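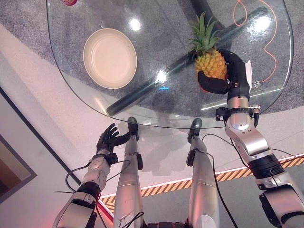
Notes by Natalina Galli
Storneston Hill Skills, Handout 2: Timing, pacing and not walking past things

Hello again everyone! As promised, these are the notes from the indoor session, tidied up a bit (my whiteboard writing is dreadful and I could see Deepak squinting at it from the back). Bring them on Monday in something waterproof. A freezer bag is fine.

Where we got to last time
You can all set the map, take a bearing and follow it across a field without drifting into the hedge. Lovely. What a bearing can't tell you is how far along it you are, and in cloud that is usually the thing you want to know.

Timing
Start with your speed on the flat. Most of you were close to 4 km an hour with a day sack on, so we'll use that. It works out at a minute and a half for every hundred metres, and from there you can do the rest in your head:

400 m – six minutes
700 m – ten and a half minutes

Then add a minute for each 10 m contour you go up. So if the 400 m leg crosses three contours on the way up, call it nine minutes. I don't add anything for gentle downhill, and I don't take anything off either. For steep downhill I just guess, and so does everyone I've ever walked with, whatever they tell you.

Start the watch when you leave, stop it when you stop. Ngan-ling asked what to do if you forget to restart it after a snack – you go back to your last certain point if it's near, and if it isn't, you write down your best guess and treat the next leg with suspicion. I have done this more often than I'd like to admit.

Pacing
We count double paces, so every time the left foot lands (or the right, I don't mind, but stick with it). You each measured yours along the cricket field fence. Write your number on the inside cover of your notebook, and leave room beside it, as it will change on heather, on snow and at four in the afternoon when you're fed up.

Count in hundreds of metres and start again from one each time. Move a toggle along a cord, shift a pebble from one pocket to the other, whatever you like. Please don't chat to the person who is pacing! Davoud lost his count three times last week and two of those were my fault.

Pacing is good over short legs. Past 700 m or so I stop trusting mine and lean on the watch, or I break the leg up with something I can find on the ground, like a wall corner or a stream bend.

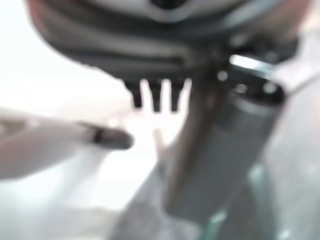 Close-up: three short dark prongs beneath a rounded housing.

Catching features
Before you set off, look past your target on the map and pick something big that you can't miss if you overshoot. A wall, a forest edge, the ground suddenly dropping away (gently, please). Say it out loud to your partner: "if we hit the wall, we've gone too far." It sounds silly in sunshine. Do it anyway and it'll be a habit by autumn.

Worked leg
Take the sheepfold to the cairn at spot height 770. On our practice map it's 400 m in a straight line with five contours of climb. That gives six minutes plus five, so eleven. The catching feature is the fence along the far side of the ridge. Manouchehr got twelve and a half by measuring round the boggy bit, and I prefer his route to mine, so we'll walk it his way.

To do before Monday
Pick three legs from the practice map, none longer than 700 m. For each one, write down the bearing, distance, climb, time and catching feature. Swap with someone and check each other's sums.
Walk your pacing distance once more, this time uphill, and note the difference.
Put new batteries in your head torch. Yes, in May. We'll be finishing late.

If a leg won't come out right, bring it along half done and we'll look at it on the minibus.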